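Veddale Support > Tickets > Data collection > Open

Ticket 2680: wrist cam episodes, cloth task, cell 9
Last updated August 20, 2024

Problem: exporter rejects cloth episodes from cell 9. 70 recorded, 13 bounced by the Plotow checker, "grasp label missing". Operator swears every grasp was labeled.

Pulled samples, going thru by hand. 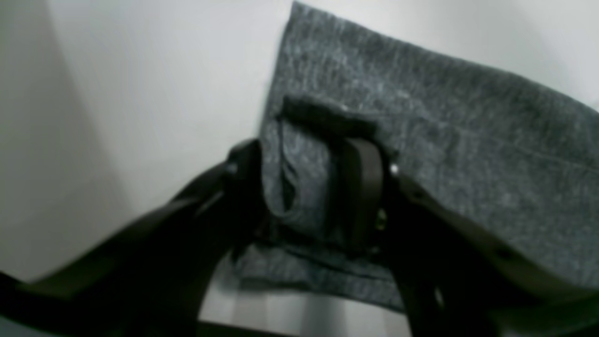 Labeler needs both jaw tips and the cloth edge visible or it wont write a grasp event. First sample should pass then. Gray cloth pinched between the jaws, pale wall behind, edge easy to find. Still bounced. So not a visibility thing, at least not on this one.

Re-ran with old Warkico config from February. Same result. Rolled back.

Next one, jaws wide, pads on the cloth just under its top edge. Labeler calls this "approach". I'd call it contact. Need a ruling from whoever owns the label guide.

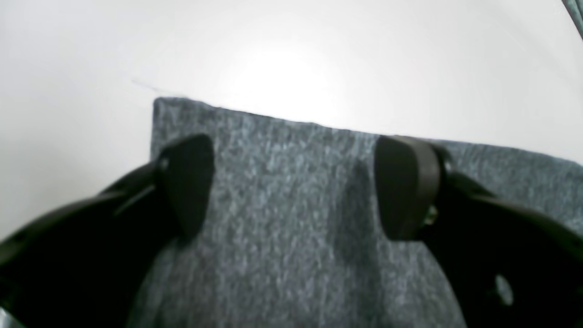
Both pads on cloth, white tabletop behind

Checked timestamps too. Gripper log and camera log dont agree, camera is behind. Could explain most of the rejects. Restarted the sync service, no re-recording yet.

Blur filter is seperate issue, threshold looks too loose. Stuff like the next one shouldnt reach the training set imo.
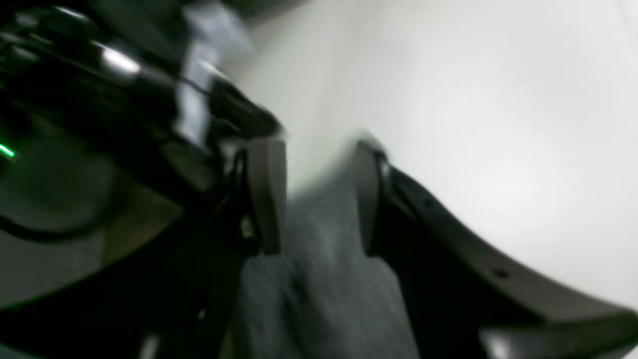 Fingers open over cloth, motion blur

To do: fix clock offset, re-export the 13, tighten blur cutoff. Leaving ticket open, Malabanan queue.

2 comments | 0 shares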